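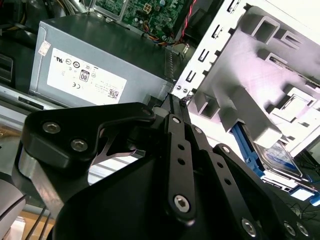
How do you get the power supply out of an older desktop when the drive cage is in the way?

Disconnect every cable from it first, undo the screws at the back of the case, and slide the unit away from the back panel before you try to lift it. If it still catches, the cage has to come out too.

Radwa Ashour
July 20, 2019

Search posts
Enter keyword or user

Notes on the office Romus desktop, one job per post. Read to the end before picking up a screwdriver, as a couple of the later posts affect the earlier ones.

Power off at the machine, switch off at the wall, then pull the mains lead out of the back. Press the front power button once with the lead out. The fans may twitch. That is leftover charge going somewhere harmless.

Do not open the power supply itself. The capacitors inside can hold a charge well after the lead is out, and there is nothing in there I am able to service. It comes out whole and goes in whole.

Lay the case on its side on a table, open side up. I use a folded towel under it. Carpet is a poor choice for static and a very good one for losing screws.

Before unplugging anything, follow each cable from the supply to where it ends and write it down. Mine reads: main board, processor, two drives, optical drive. The optical drive has not been used in years but it still goes on the list.

The main board connector has a latch on one side. Squeeze the top of the latch and the bottom opens. Pull on the plastic body, straight up. If the board flexes, stop and check the latch again. It is usually the latch.

The processor connector is the awkward one. It sits up in the corner of the board, and the cable on this model is routed behind the others with no slack. Free the main cable first and you get room for two fingers.

Drive power plugs are thin and L-shaped inside. Wiggling them sideways can snap the plastic on the drive end, and then you are replacing a drive over a cable. Pull straight back, one at a time.

Now the gap. The supply and the drive cage are close neighbours in this case, and the cables tend to get pushed down between them. Previous owners appear to have treated it as storage. I found a blanking plate and a cable tie.

A torch helps more than extra force. If something will not lift, look down the side before pulling. In my case it was a loop of drive cable hooked under the lip of the cage.

The cage on the Romus is held by screws along the front edge and a tab at the bottom. Screws out, lift slightly, slide towards the middle of the case. Take the drives out of it beforehand if you can reach their screws, as it is much lighter empty.

Edges inside a case are folded sheet metal and some are sharper than they look. The underside of a drive cage is where I have cut myself, on two different machines. Thin gardening gloves are fine for the lifting part and useless for the connectors.

Back screws. Support the unit with one hand when the last one comes out, particularly if you ignored the advice about laying the case down.

Keep the screws apart. The ones for the supply are coarse-threaded, the ones for the optical drive are finer, and they look the same in a saucer. A coarse screw will go into a fine hole once. I use an egg box.

Reading the label, for anyone shopping for a replacement. You want the total output in watts, the figures for the 12 volt line, and the model number. Take a photo of it while it is accessible and you will not have to do this again.

The certification marks are a separate matter. CE is the maker's declaration that the unit meets the European requirements that apply to it. It tells you nothing about how much power it supplies.

The 80 mark concerns efficiency. The basic grade means the unit turns at least 80 per cent of what it draws from the wall into usable output at the tested loads. The remainder is heat, and the fan deals with that.

So the wattage on a label is output. A plug-in meter at the wall shows input. People compare the two and decide the supply is overloaded. It is a common mix-up and I have made it in writing.

My own readings, for what they are worth. With everything running the meter showed 188 watts at the wall. Idle was far lower. I plan on roughly 200 as the worst case for this machine.

Someone at the shop suggested an 800 watt Grivitz. It would work. It would also cost more, take up more depth and spend its life at a small fraction of its load. I bought the smaller one in the same range.

Depth is the measurement people skip. Height and width are standard on ordinary ATX units but the depth varies between models, and so does the amount of cable bunched at the end. Measure from the back panel to the nearest edge of the cage and leave room for the cables to bend.

Also check that it is a standard shape in the first place. Some office machines use a supply with its own screw pattern or its own main plug. The Romus is ordinary. The Bellier under the other desk is not, and its replacement had to come from a dealer in spares.

Khadija Ramadan asks whether the old modular cables can be left in place and plugged into the new supply. Please don't. The plugs at the supply end are not standardised, and a cable that fits can still put the wrong voltage on the wrong pin. Use only the cables that came with the unit.

Cleaning, while the space is open. A soft brush and short bursts of air, with a finger holding each fan still. The floor of the case under the drives had most of the dust. I did the front filter in the sink and left it to dry overnight.

Fitting the new unit. Fan facing the same way as the old one, unless there is a vent in the case floor, in which case it may face down. Start all the back screws by hand before tightening any of them.

Refit the cage before plugging in the drives. I did it the other way round and had to start again, with the cables trapped behind it.

Route the main cable along the case wall and keep it clear of the fans. Unused cables can be folded and tied near the cage, so long as they do not block the air coming in at the front. A Velcro strap is easier to undo than a plastic tie.

First start with the side panel still off. Hands and sleeves out. Watch that the processor fan turns. If nothing happens, check the rocker switch on the back of the supply, then the processor connector, in that order.

If it starts and switches off after a second or two, go back to the main board plug. Half-seated is enough to do that. There should be a click when the latch goes over.

Mine started on the second attempt. The rocker switch, as above.

I let it run for 10 minutes with a large file copy going, to give both drives something to do. No odd smells, no clicking. Side panel back on after that.

The old supply goes to the small electricals bin at the council tip. Bouazza on the high street also takes them over the counter if you buy something, and does not mind if the something is a cable.

Correction to the post on the cage: the tab at the bottom is at the rear end on my machine. Khadija has the later version and hers is at the front. Look before sliding.

The Bellier gets the same treatment in August, when the spare arrives. Its cage is riveted in, so the order of work will be different and I will put it in a separate thread.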